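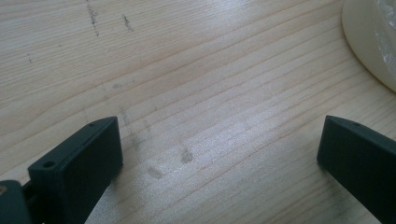
Table top, the side near the window, with the glare on the finish. The grain goes in wide curves at the left and gets almost straight to the right.

November 2024

Table for the Mabuza reading room, notes on the surface

I write this mostly for me and for Karabo, who takes the table over when I am away. Nokuthula asked also for a copy, so I try to keep it in order.

The top is finished now, if we agree that it is finished. My opinion is yes for the use, and not completely yes for the look. When the light comes low over it, the middle part shines too much and the grain goes pale there, like milk was put over it. From the other side of the room the same wood looks warmer and the darker lines come forward. I walked around it many times this morning and I could not decide which of the two is the true color. Karabo says that people who read will look at their book. He is right, but the lamp will stand over that same place and I want to see it with the lamp before we deliver.

What was done, so that it is written somewhere:

Sanding, three grits, the last one by hand along the grain. On the curved part at the left it is difficult to say what "along" is. I followed the lines with the block as they bend, in short strokes, and it took me a whole afternoon. On the straight part I went much faster. I looked for cross scratches with the small torch held flat and found two near the corner, which I took out again.

Finish, Rodix clear, two coats thin and one coat less thin. The third coat is where I have my doubt. The can was almost at the end and I did not want to open a new one, so I stirred what was left and used it. I think the matting powder had stayed at the bottom and maybe I did not stir enough. Next time open the new can. The lot number on the old one ends with 213, I keep the empty can on the shelf until the question is closed.

Drying, 40 hours between the coats, window closed, heater on low. I had less dust than on the Nirent bench. I cleaned the floor the evening before and did not sweep on the same day, this I want to continue.

Two possibilities for the glare:

a) Rub down with the gray pad and wax. It is quick, but the pad can leave marks which show in this kind of light, and wax needs care from the people who use the table. I don't know if they will do it.

b) Sand lightly and give one more coat from a new can, well stirred. Costs us some days more. I prefer this one.

I made a test of (a) on the offcut from the same board. It is less shiny and feels nice under the hand, but the cream bands became a bit yellow next to the tan ones. The offcut is on the rack with my initials, please don't use it for gluing blocks.

Nokuthula, about the money: the wood and finish together are at 1,408 until today. A new can must be added if we go with (b). The Patov pads we have already, 6 left in the box.

Still open:
Underside has only one coat. I want to give it the second before the legs come on, so that the top does not pull to one side in winter.
Edges, go over once more with the fingers, all the way round.
Ask Mabuza which lamp they bought, and what kind of bulb.
Delivery is in January, so there is time for (b) if Karabo can start it this week.

Karabo, if you start without me, take the glare side first and leave the left curve for the end. It needs more patience there. The torch is in the top drawer.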